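Visar on the bun task, results thread. Long one, typing this between meetings so bear with me.

The job: 2 arms, one steamer, buns come out of the tray and go on the plate. Lid off to the left, plate on the right. Simple to say. We've been stuck on it since before the holidays and now we're less stuck.

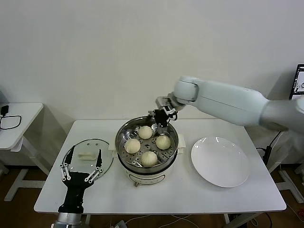
Ridovum Manipulation Notes
@ridovum_manip · 26 Jan 2022 · Parkstead

1/
Start of a run looks like that. 4 buns in, plate empty, then go. The policy gets three camera views plus joint angles and puts out motion for both arms. No bun detector, no "pick then place" script on top. It watched people do it over the arms and copies.

2/
What was going wrong: it leaned on the head camera for everything. Head camera is great, sees the pot, the plate, both arms. So training figured out fast that the head view alone gets the error way down and it mostly quit listening to the wrists.

3/
Fine until the arm goes over the pot. Then the arm hides the bun from the head camera at the exact moment you need to know where the bun is. Fingers close a bit off to the side, bun gets shoved, next bun is now somewhere the demos never had it. You can guess the rest.

4/
We checked this by blanking one camera at a time on a trained policy. Blank the wrists: barely any change in what it did. Blank the head: total mess. So two cameras were along for the ride.

5/
Visar is the fix, and it's kind of a dumb one. During training, for short stretches of a demo, we take the head view away. Not single frames, stretches. The policy still has to match what the person did, so it has to get it from the wrists and the joints.

6/
Why stretches: single frames didn't help us at all. I think the frame just before and just after tell you too much. A longer gap and it can't coast.

7/
Second half of it - when the head view is gone we also ask the network to guess what the head view would of looked like. Small version, very blurry target. Only in training, thrown out at run time. Without this part it learned the wrists but forgot where the plate was.

8/
And wrist views are not easy to learn from, in fairness. A lot of the time they're this:

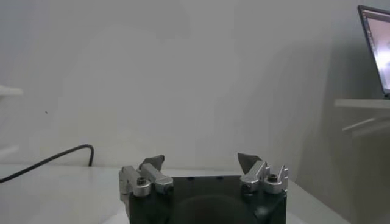 9/
Fingers, wall, a cable, a corner of somebody's laptop. If that's your input then "where is the tray" is just not in there. The network needs to carry it from earlier or get it from the joints. That's what the guessing loss in 7 is for.

10/
It's also why I don't love the "just add more cameras" answer. We had the cameras. The views were being ignored because most of the time they deserved to be.

11/
Data: 103 demos, all from the Papadakis bench, all with the same steamer. Bun positions shuffled by hand between demos, plate nudged around too. We did throw out demos where the person driving squashed one. Kept the slow ones and the ones with a second try in them, those turned out to matter.

12/
Test: 70 runs, split evenly between the old training recipe and Visar. Same demos, same network size, same training time. Order mixed so that afternoon light didn't land on just one of them. A run only counts as done when every bun is on the plate and none has visible finger dents. Dents judged by someone who didn't know which policy was running.

13/
Result in words, table goes in the writeup: the old recipe finished fewer than half of its runs. Visar finished most of them. The gap is big enough that I stopped worrying about luck but I'd still like another lab to try it.

14/
Halfway is the more interesting place to look though.
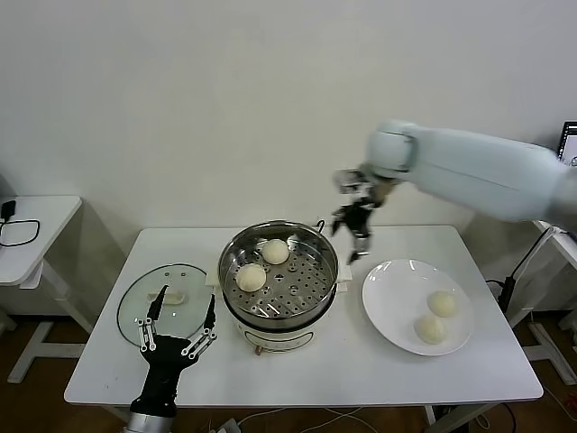 15/
Two left in the tray, two on the plate. With the old recipe this is where the runs died. The first buns were ok. Then it had to go back over the pot for the ones nearer the pot wall, with the arm blocking the head view again, and it would dither. Hover, drop a little, back up, hover.

16/
Visar still dithers some. Shorter. In the logs you can see it start using the wrist view when the fingers drop below the rim, and let go of it when the arm swings to the plate. We didn't tell it to do that. I was happy about this for a whole day

17/
Things that did not work, so you can skip them:

Bigger image size on the wrists. Slower, same failures.
Turning the head camera off forever. Can't find the plate.
Weighting the wrist views by hand. Worked for one bun layout, worse on all others. Wasted most of a week here, my idea.

18/
Still bad: placing. Picking got better and placing didn't. It puts buns down touching each other, and if the second one lands on the edge of the first it doesn't care, lets go anyway. Half the remaining failures are that.

19/
Also bad: the two arms getting in each others way. Single-arm people never have to think about this and I envy them. From one wrist the other arm is a big white thing that comes and goes, and the policy can't tell if that's useful or noise.
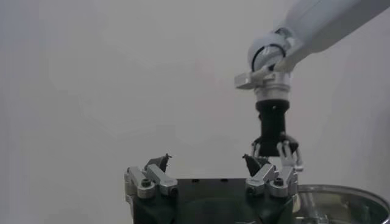 20/
Open fingers in front, the other gripper hanging right behind them. When the head view is dropped, views like this are the only visual hint of where the other arm is. So the wrist camera has two jobs now, and I'm not sure we have the capacity for both in a network this small. Joint angles cover it in theory. In practice the model that sees the other arm does better than the one where we masked it out, small gap, not going to oversell it.

21/
Limits, before somebody asks. One bench. One steamer. One kind of bun. We haven't moved the head camera even an inch. Haven't tried it with the lid on at the start, so lid removal is not part of any number here.

22/
Next: lid removal in February, plus a different pot if I can get one approved. Also want to try making the length of the dropped stretches grow during training. Right now it's fixed and I picked it by eye.

23/
Training code for Visar goes up when the writeup does. Demos too, pending a yes from Parkstead. If you run a two-arm setup with wrist cameras, do the blanking test in post 4 on whatever policy you have now. Takes an hour. Send me what you get, even if its boring.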